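4. Fitting and anchoring the locker bank

Read this section before you move the Barkdale lockers into position. Two people are needed for steps 2 to 5.

CAUTION: Do not hang anything inside the lockers or load the shelves until the bank is fixed to the wall. An unfixed bank can tip forward when several doors are open.

1. Choose a straight run of wall with a level floor. Allow 1010 mm of clear space in front of the doors. Keep the bank away from radiators and fire exits.

2. Stand the first unit at the left-hand end of the run. Set a spirit level on top, front to back and then side to side. Turn the feet with the 6 mm key until the unit is level.

Note: Where the floor changes from one covering to another, keep all four feet of a unit on the same surface. Timber flooring moves with the seasons and the doors may start to catch.

3. Bring up the next unit and line up the front edges. Join the two through the side holes with the short bolts from bag 2. Finger-tight is enough at this stage.

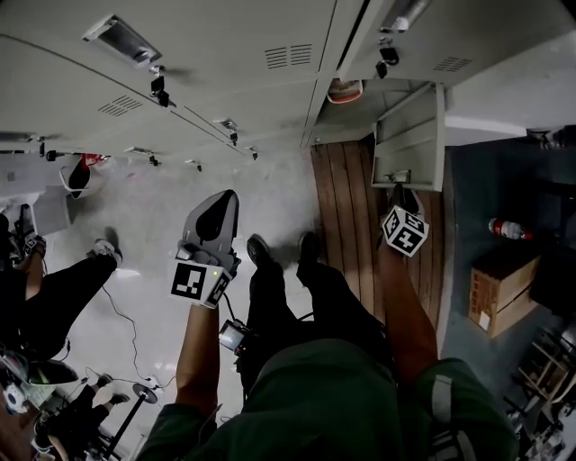

4. Repeat for the remaining units, then check the level again along the full length. Tighten all the joining bolts, working from left to right.

5. Fix the wall brackets to the top rear rail, one every 355 mm. Mark the wall through the slots, pull the bank forward and drill. Use plugs suited to your wall. The plugs supplied are for solid brick and block only.

CAUTION: Check for pipes and cables before drilling.

6. Push the bank back, screw the brackets to the wall and open every door in turn. If a door rubs at the top, lower the foot diagonally opposite the hinge by half a turn.

4.1 Keys

Each lock comes with two keys on a numbered tag. Write the tag numbers on the record card before handing any out. Replacement keys are cut from the tag number, so a lost card means changing the lock.

Spare parts: Covby Storage, attention Uthai Chantharasri | © Covby | Back to top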